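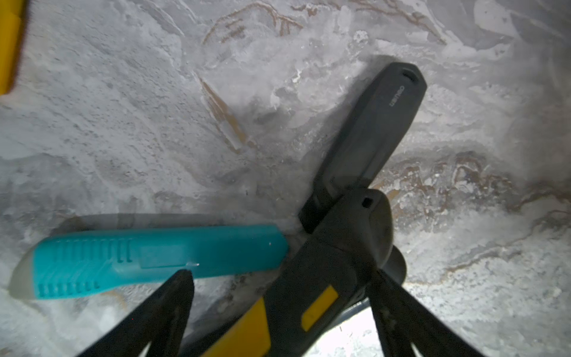

17 April 2025

Rain gauge read 15 mm at seven. Emptied and reset. Tank level at Drultham down to 380 L, so the downpipe filter is probably blocked again. Will check the elbow joint before blaming the filter.

Second coat on the west weatherboards. Colour is slightly greyer than the November batch under the eaves. Left it. Used 500 mL of thinner, more than planned.

Abla Daher rang re the Grudthorpe pump. Pressure switch cuts in low and cuts out late. She wants the old one kept for parts. Told her fine, shelf two.

Odometer 501 km since last fill. Tyres to check tomorrow, also the gutter bracket above the laundry.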